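Velimden Household Words: README

Version 2, last changed 2018-04-17

What you are getting

A word list of everyday household nouns, with notes from people who were asked what they would call the thing in front of them. It covers kitchen goods, containers, fixtures and small furniture. The notes come from two towns, Prekwood and Tokham, and nowhere else. If someone tells you this list shows how Americans talk, they have not read this file.

The question behind it is an old one. When does a cup turn into a mug, and when does a mug turn into a bowl with a handle? Plenty of papers claim a clean answer. I doubt most of them, and I doubt parts of this one.

Files

words.csv – one row per noun, with spelling variants
notes.csv – free comments, typed in as written, typos kept
towns.txt – which rows came from which town
pictures – a small folder, not tied to any row
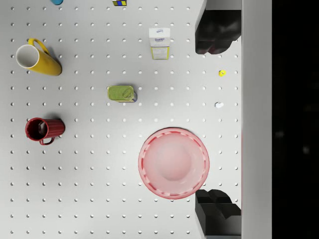 Yellow mug on its side, pink bowl, small box and tin can, from above.

How the words were collected

Each person filled in a paper form at home and mailed it back. There were 61 usable forms. That is a small number and no amount of clever math will make it a large one. Another 11 forms were thrown out, mostly for being half blank, and I am not fully at ease with that choice. People who leave blanks may be the very people who don't have a settled word for the thing. The rejected forms are kept in notes.csv with the flag "out", so you can put them back in and see what changes.

The Tokham forms went out in November and the Prekwood forms later. Some people in Prekwood had clearly talked to each other before writing. You will find the same odd phrase for a serving dish on 4 forms, word for word. Treat those rows with care.

What the labels can't tell you

Words for controls were the weakest part of the first version and they are still weak. "Button," "key," "switch" and "pad" get used as if they were one word, and a good many people wrote two of them with a slash between. A round pad with a lit button in the middle and curved ones set in a ring about it could fairly get any of the first, second or fourth. The old Alhassan list sorts all such things under "switch," which looks tidy in a table and matches almost none of our forms. I left the slashes in. If you need one word per row, pick it yourself and say so in your write-up.
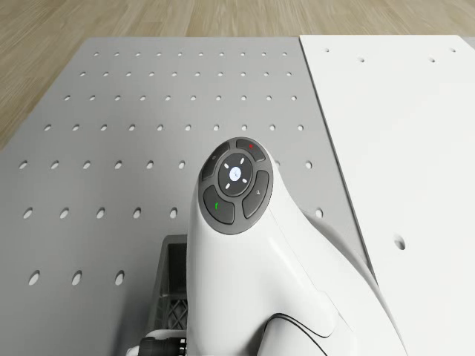 Furniture words did better, though I would still be wary. "Cupboard" and "cabinet" split by town, or seem to. Tokham leans toward "cupboard" for anything with doors. Prekwood saves it for the kitchen and says "cabinet" elsewhere, such as for a white piece with two doors and a flat top standing against a wall. "Counter" causes more trouble: half the comments mean the surface and the other half mean the whole unit below it. The form never asked which, and that was a mistake on our side.

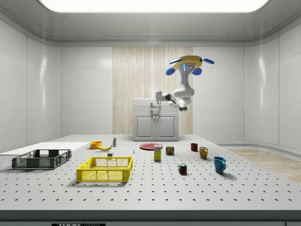

White two-door cabinet at the back of the room, wood-grain paneling over it.

Known problems

The form gave a printed example on the first page ("jug"), and "jug" then shows up far more than it should. I would drop that word from any count.

Age was asked for in wide bands, too wide to be of much use. Please don't draw a chart of it.

Spelling was not fixed. "Draw" for "drawer" may be a slip or may be how the person says it, and I can't tell from paper.

Two rows in words.csv share the same ID, "pan" and "pan (lid)". Old scripts depend on it, so it stays until the next version.

Use

Free for teaching and research. Name the list and the version. Don't merge it with the Alhassan list unless you keep a column saying which row came from where – we tried it once without, and spent around 11 days pulling them apart again.

Corrections are welcome if they come with a form number. General feelings about how people used to talk are not something I can add to a table.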